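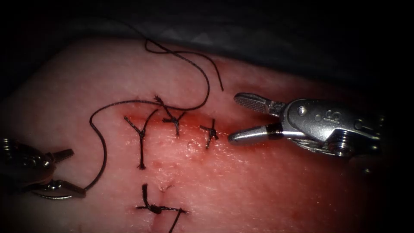

4.1 What counts as a mend

The first version of our coding sheet defined a mend as "any stitching added to a garment after it left the factory." This held up for one morning. Then came a pair of work pants with a name tape sewn over a hole, and the coders split on whether the owner had fixed the pants or labeled them. Both answers went into the record and the definition was rewritten. We now call a mend any added stitching that closes, covers or holds an area of damage, whatever else the stitching may have been hoping to do.

The sample comes from Urska, a secondhand clothing warehouse that let us work through 1283 garments before they were priced. Of these, 700 carried at least one hand mend under the revised rule. Machine mends were logged and set aside. Socks are absent, as Urska does not sell them, and we are aware of what this does to a paper on darning.

Each mend was scored on the Tridis sheet, which records placement, thread match and finish. Placement gave little trouble. Thread match was meant to be a judgment of color and became, in July, a judgment of color under the one working ceiling light. We rescored those garments near a window. A second coder went over 100 garments chosen by drawing tags from a bag, and the two sets of scores agreed well on everything except "neat."

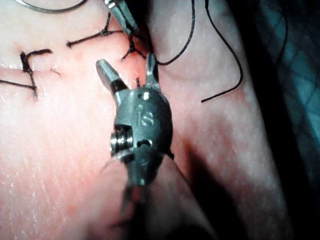
The finish of a mend is the part its maker was most likely to do tired. It is also where the Bustos account of home sewing is least helpful, treating the cut end of the thread as waste and moving on to buttonholes. Our garments suggest that the end deserves a column of its own. Some menders trim close to the knot, some bury the tail between layers, and a stubborn minority leave it standing in plain sight. The standing end has company outside the sewing basket: in Figure 2, a short dark one rises from the surface of a tissue practice pad, between the open jaws of the instrument. On a shirt cuff we would score it as "visible, untrimmed" and the shirt's owner would probably take offense. Tails of this kind were most common on the inside of sleeves and pant legs, where the wearer alone would meet them, several times a day, with the thumb.

We had expected long tails to go with poor work. They did not. A number of the tidiest darns in the sample ended in a tail long enough to tie a label to, while the mends we privately called "the emergencies" were often cut so close that the knot had started to slip. It is possible that careful menders leave more thread out of caution. It is also possible that they could not find the scissors. The garments do not say, and we had no way to ask the people who gave them away.
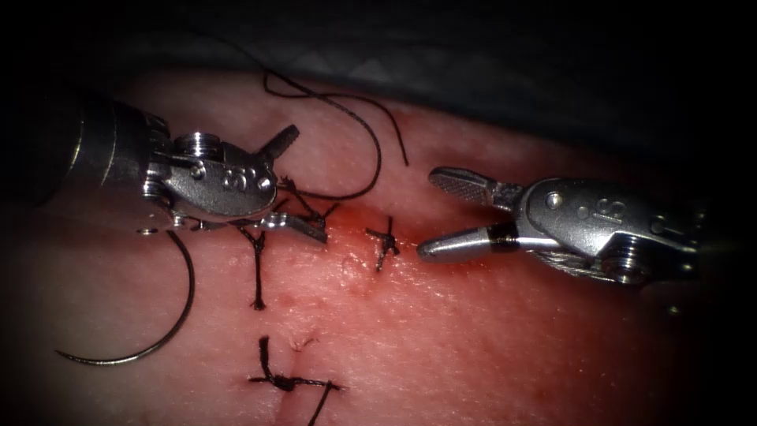 4.2 Rows, spacing and the wish to be finished

Split seams let us look at how a mender paces the job. In longer repairs, separate stitches tend to start close together and spread out as the row goes on, with the widest gap just before the last knot. We first took this for a feature of the cloth. The same widening turned up in cotton, wool and a raincoat.

To check whether it was peculiar to Urska's donors, we compared our measurements with the repair log kept at Oven, a weekly mending table that has 2000 entries on file, most with the spacing noted at both ends of the row. The log shows the same drift. It also shows that entries get shorter toward the bottom of each page, a pattern we report without further analysis. Spacing at the start of a row is used in all the comparisons that follow, and the final gap is left out, except for the raincoat, which had only the one.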